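Notebook, Grarcombe bench, 8th August
Seed cleaning and germination counts, lettuce and friends
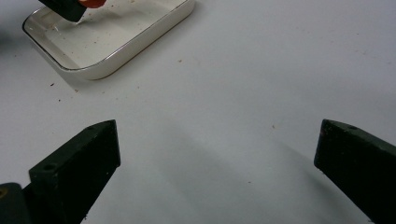

White tabletop with the tray at the back, brown and tan specks all over.

OK, long one today, so I'm writing it up before I forget which envelope was which. Josefina, if you're reading this to find out where the Prinuvora lettuce went, it's in the second drawer of the fridge, left side, in the jar with the blue lid. I moved it. Sorry!

Started with the lettuce because it's the one I dread. The heads came in from the Marchand plot three weeks ago and have been hanging in paper bags in the back room ever since, and they were good and crackly by now. Rubbed them out by hand over the big bin, then through the coarse sieve, then the fine one. The fluff (pappus, if Igor is checking my vocabulary) is still the worst part of the whole job. It gets in my sleeves, it gets in my coffee. I tried Ghislain's trick of rubbing the seed against the inside of an old pillowcase and shaking it out after, and I have to say I'm converted. A lot of the fluff just stays on the cloth. I did half the batch that way and half my usual way with the fan, and the pillowcase half was cleaner and I didn't have to chase seed across the floor.

The fan, by the way, needs a slower low setting. On low it's fine for beans and a disaster for anything lighter than a radish. I propped it farther back, 25 inches from the lip of the pan, and that was about right for lettuce. With the pan right up close half the good seed goes over with the chaff. Somebody before me wrote "18 in." on the bench in pencil and I don't know what that was for, but it wasn't for lettuce! Maybe for the kale. Will ask Shahab, it looks like his eights.

Germination counts. These are the Drendine lot, sown on damp paper a week ago, four reps of 100 so 400 seeds total. Final count this morning: 396 up. I went over it twice because I didn't believe it. Two no-shows in rep A, one in C, one in D, B was perfect. The four duds were all still firm when I pressed them, so they might be dormant and not dead. I put them back on fresh paper and stuck them in the cold for a few days to see if they wake up. That makes it 99 percent, and last February the same lot (from the same jar, same shelf) gave us a good bit less. So either the storage isn't hurting it at all or the February test was off. I lean toward the second. I remember the room being freezing that week and the heat mat kept cutting out, and Dénes had taped a note to it that said DO NOT TRUST.

Which reminds me, the heat mat is still the same heat mat. It held fine this time but the room was warm anyway so that tells us nothing. Can we please buy a new one before winter?

Tomatoes next. The ferment jars were ready, a nice skin on top and that smell, you know the one. Poured off, rinsed until the water ran clear, spread the seed on coffee filters. I'm done with paper towels for tomatoes, they glue themselves on and you end up planting paper. One jar of the yellow one had started to sprout in the ferment, a handful of little white root tips. I left it a day too long in this heat, my fault. Kept the rest of that jar but wrote SPROUT RISK on the envelope and it should get its own germ test before it goes to anyone. In summer I'm going to call it at two days from now on and check on the morning of the second, no matter what the sheet says. The sheet was written for a cool room.

Small thing about labels. I found three envelopes with a variety name and no year. Three! One of them in my handwriting, so I can't be too loud about it. New rule for me anyway is that the envelope gets written before anything goes in it. The ones with no year I put in the shoebox marked MYSTERY, and if they sprout in spring we can use them for the kids' pots.

Carrots: didn't get to them. The umbels are still in the bag and they're not going anywhere. When I do, I want to try taking the beards off with the wire mesh before sieving, since last time they went through the fine sieve all hooked together in little clumps and I had to pick them apart like burrs. Ghislain says a minute in a jar with some coarse sand does it too. I like the idea but then you have to get the sand back out, and carrot seed and coarse sand are way too close in size for my patience.

Dry weights I'll do tomorrow when the scale is back. Igor has it for his beans.

To do:
Recheck the four Drendine duds
Germ test on the sprouty yellow tomato
Ask Shahab about the pencil mark
Wash the pillowcase (or maybe don't? does the fluff help?)
Silica packs, the ones in the lettuce jar have changed color and want an hour in the oven
Carrots, carrots, carrots

Josefina, one more for you. The count sheets for the Drendine lot are in the green folder, and I used your columns, but I added one for "firm but not sprouted" at the far right. If you hate it, cross it out and I'll go back to lumping them in with the dead.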